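My first machine was a sock sorter, and it lived for 11 minutes before it ate its own belt. So when I told my sister I was building Grultent in her spare bedroom, she laughed so hard she had to put the phone down on the bed. I didn't mind! I had a parts box from the Chou outlet and all of July.
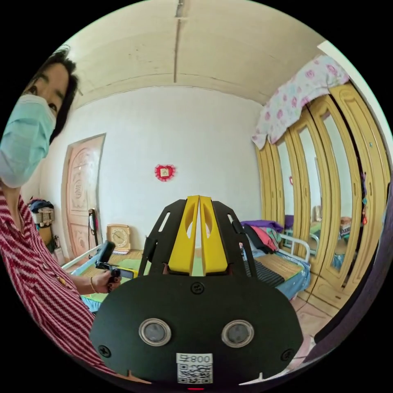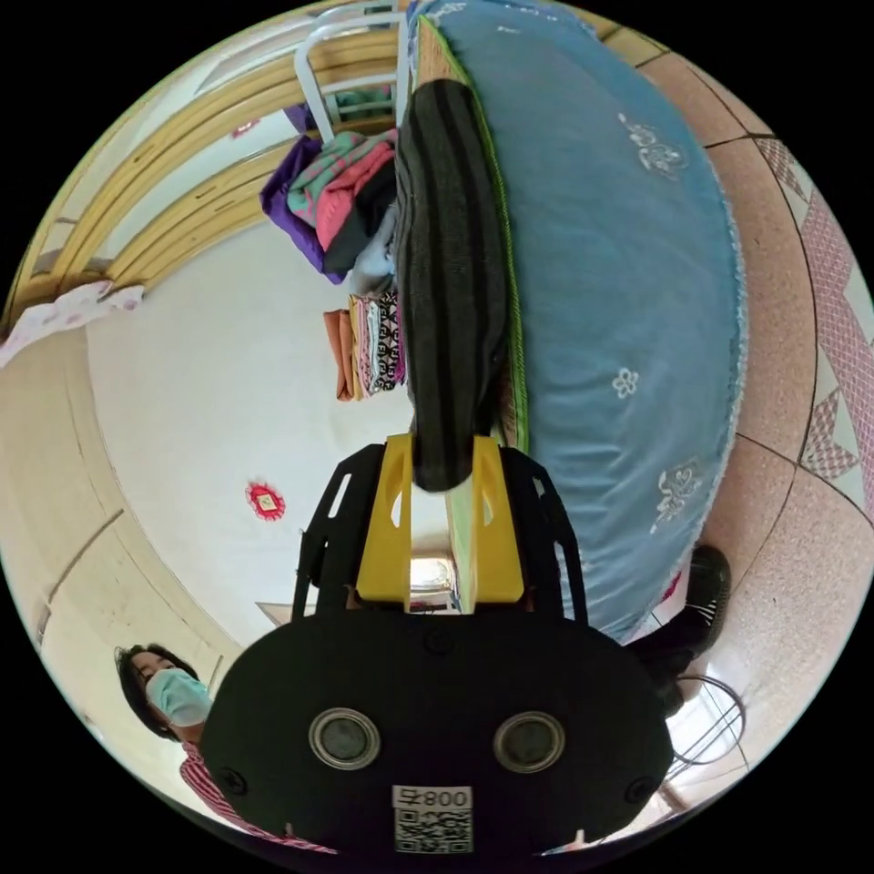
Gray and black stripes, the practice cloth. 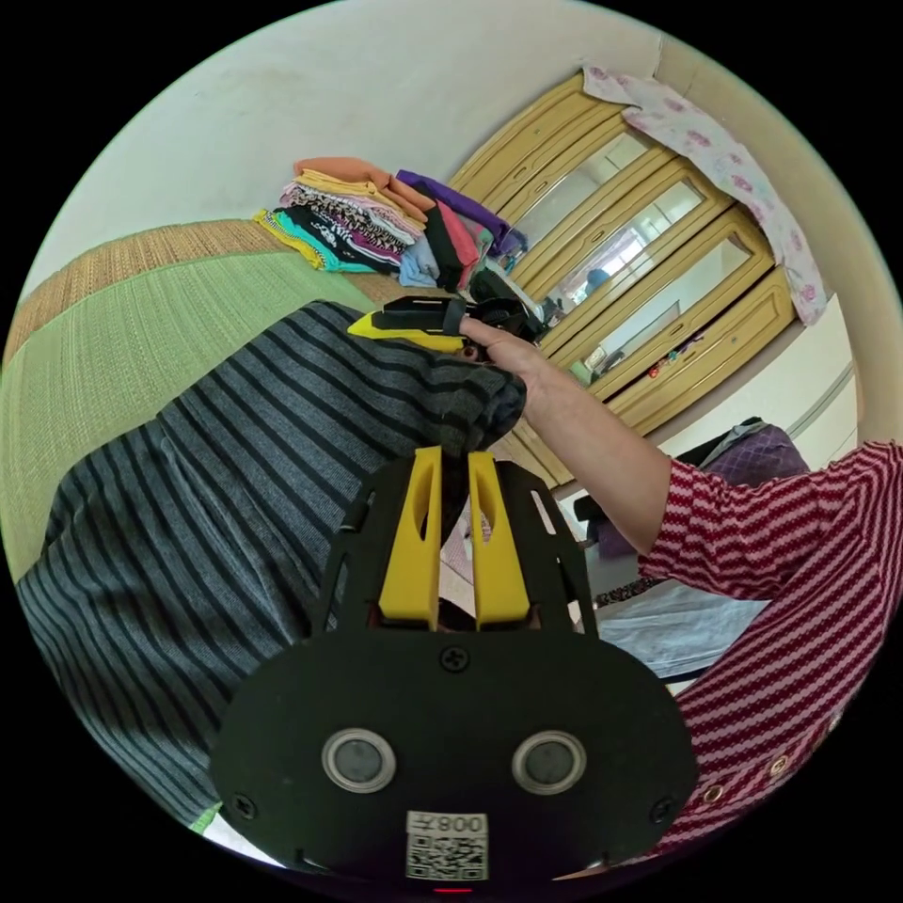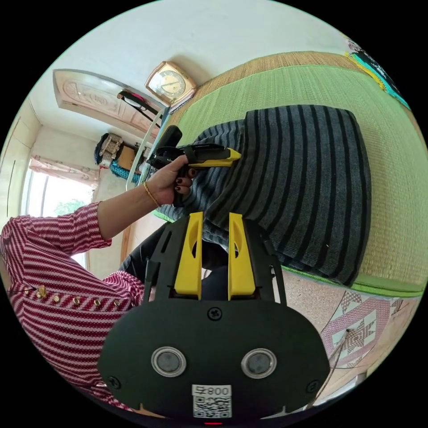 by the Gromdale Tinkerer

Grultent was supposed to fold blankets. You teach it by doing the job yourself with the grippers in your hands, over and over, and then it goes off and thinks (hums, mostly) in the corner. My sister turned out to be a natural. She'd pinch, lift, lay it over, smooth it down, and chat the whole time about the bus to Primdale and who had been rude on it. I fold like I'm losing a fight.

By the third evening we had 40 folds saved, and at 12 minutes past nine I pressed go. The arm came down over the blanket, stopped, and just sort of hovered there. Then it patted it. Twice, very gently, the way our grandmother used to before she sat down to tell you something.

"I do that," my sister said. "Do I do that?"

She did, every single time, and I'd never noticed. I could have trimmed it out in five minutes, and I had the laptop open and everything. I saved the file as it was and went to put the kettle on.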